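Categoría: Diario de taller | Mantenimiento

Diciembre, por Paraskevi Liapis

Otra tarde con la célula de los huevos. Llevo tanto tiempo oyendo que la célula «ya está» que he decidido apuntar cada vez que alguien lo dice y qué ajuste hubo que hacer después. La libreta va por la segunda tapa.

Lo de hoy era revisar la pinza derecha. El informe que mandó Dimetell habla de 2.467 ciclos sin incidencias, y yo me creo el número de ciclos. Lo de las incidencias ya me cuesta más, porque en la misma hoja llaman «reposicionamiento asistido» a que una persona meta la mano y ponga el huevo derecho. Si a eso lo llamamos así, yo tampoco he tenido incidencias en mi vida.

Empecé por lo aburrido. Tornillos del soporte blanco, collarín de la muñeca, recorrido del cable por debajo del brazo. El cable me preocupa desde el primer día: hace una curva, baja y pasa por encima del canto de la mesa, y ahí es donde yo pondría dinero a que acaba rozando. Pedí una guía a Grudley y me contestaron que el radio era correcto. El radio, sí. Les había preguntado por el canto. Vuelvo a pedirla en enero.

Luego el cero de los dedos. El procedimiento dice abrir, cerrar, abrir, leer el valor y anotarlo, y repetirlo 30 veces. Las hice todas, que conste, y a partir de la mitad ya leía los valores en voz alta para no dormirme. La dispersión entra en tolerancia. También entraba la última vez, y esa misma noche aplastamos media docena.
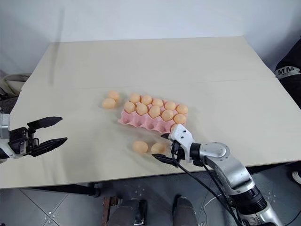 Once en la bandeja rosa y cuatro en la mesa. La pinza derecha, abierta junto a uno de los de delante.

Con esa posición me peleé un buen rato. El dedo de abajo se acerca bien, pero el de arriba llega a la esquina de la bandeja muy justo para mi gusto. Según Ocampo, que hizo la integración, ese margen está calculado. Le pregunté con qué bandeja lo calcularon y hubo un silencio largo al teléfono. Las bandejas de pulpa no son piezas mecanizadas, cada una sale como quiere, y encima se ablandan. Calcular un margen con el plano de una bandeja es como calcularlo con la foto de un gato.

Bajé la velocidad de aproximación al 90 por ciento y subí un poco el punto de paso. No me gusta arreglar geometría con velocidad, y lo he dejado escrito en rojo en el parte para que luego no aparezca como «optimización». Lo que habría que hacer es mover la referencia de la bandeja hacia el centro, volver a enseñar los puntos de la primera fila y aceptar que se pierde una mañana. La mañana, por lo visto, no la tenemos.

Otra cosa: los huevos tumbados. El programa da por buena una cavidad si ve algo marrón dentro. Que el huevo esté de pie o acostado le da exactamente igual, y al que tenga que cerrar la tapa después no le va a dar igual. Lo comenté en la reunión de Plovumden y me dijeron que eso era «fase dos». Todo lo que no funciona es fase dos. Empiezo a tener ganas de conocer la fase dos, debe de ser enorme.

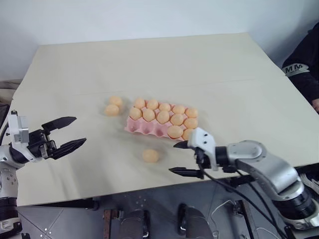
Doce colocados, tres en la mesa y tres huecos en la fila de delante. Uno de los de esa fila, de lado.

La cuenta de huevos me sale igual en las dos fotos, quince. Pequeña alegría. De la apertura de los dedos izquierdos sigo sin fiarme: los veo muy separados para algo del tamaño de un huevo, y cuanto más abren más mesa ocupan. He apuntado el valor para compararlo con el del otro lado cuando tenga la cabeza despejada. Puede que sea manía mía. También era manía mía lo del muelle en septiembre.

Pendiente, por orden de enfado:

- Guía para el cable derecho, con reclamación por escrito.
- Reenseñar la primera fila con tres bandejas distintas, viejas y nuevas.
- Preguntar quién decidió que 1.000 ciclos es el intervalo de engrase. En el manual del fabricante no lo encuentro, y en el de Ocampo aparece sin explicación.
- Limpiar las puntas de los dedos con el paño que no suelta pelusa. El otro, a la basura.
- Apertura izquierda.

Dejé el parte firmado con la casilla de «apto con observaciones» y las observaciones ocuparon el reverso. Me preguntaron si no podía resumirlas. Puedo, pero entonces solo leerán «apto».

Mañana toca el husillo, si ha llegado la grasa.

Contacto | © Cuaderno de taller de Paraskevi Liapis | Volver arriba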